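Lilovar carry-on: three weeks, one wheel complaint

Feb 26, 2023 | 3 min read
Print | E-mail

Quick one, typing this at the gate. Had the Lilovar carry-on for 19 days now, four flights, two trains, one very bad bus. Short version: buy it if you pack light and work on the road. Skip it if you walk a lot on cobblestones.

Paid $152 on sale. Full price is higher and I wouldn't.

The shell

Hard sided, zips all the way round, opens like a book. Scuffs easily. Mine had a long white scratch after the first flight and I've stopped caring. Fit the sizer on every airline so far, though the front pocket has to be close to flat or it sticks. Zippers are good. Smooth, chunky pulls, can work them with gloves on.

The battery pocket

Main reason I bought it. There's a slot up top for a power bank and a USB port on the outside by the handle. Bring your own battery, none in the box. Mine slides around a bit in there so I wedged a sock next to it. Charged my phone from 20 percent to full during a layover with plenty left over. Pulls out in a couple seconds when the gate agent makes you check the bag, which happend to me twice.

The tracker

Less great. Pairs with the Lilovar app, and the app wants an account, your location, your birthday for some reason. Got it working on the third try. After that it was fine in airports and useless on the train, where it told me my bag was back at the hotel. It was between my knees.

My friend Lena Kozłowski has the Pliltex version of the same idea and says hers updates faster. Heavier bag, though. I lifted it and gave it right back.
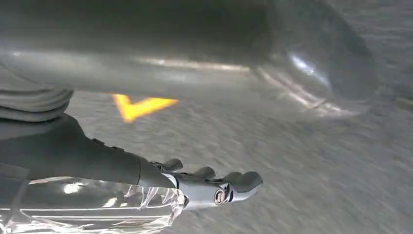

Wheels and handle

Silent on tile. Lovely in an airport. On rough pavement they chatter so loud people turn around, and the back left one has started pulling to the side. Wrote to support, got a reply the next morning from a Gordon Gill who offered a replacement wheel. Hasn't come yet. Will update.

Handle has 3 heights. I'm tall and the top one is just enough. Slight wobble, nothing awful.

Packing

Five days of clothes, one pair of shoes, laptop, chargers, toiletries. Laptop sleeve is on the front which saves you opening the whole thing at security. Compression strap on one side only, the other gets a mesh cover. I'd of liked a strap on both. The little laundry bag it comes with is thin, already tore mine.

Vs the Asel

Used an Asel for years before this. Softer, lighter, cheaper, no pocket for anything electronic. Took way more abuse. If you don't care about charging on the go I'd still point you at the Asel and tell you to clip a tracker tag on it yourself.

Would I buy again

At the sale price yes. The battery slot gets used every single trip and the laptop sleeve too. The app I've mostly turned off. Boarding now, group 4, bag's under the sizer limit so fingers crossed.

Print this review | E-mail to a friend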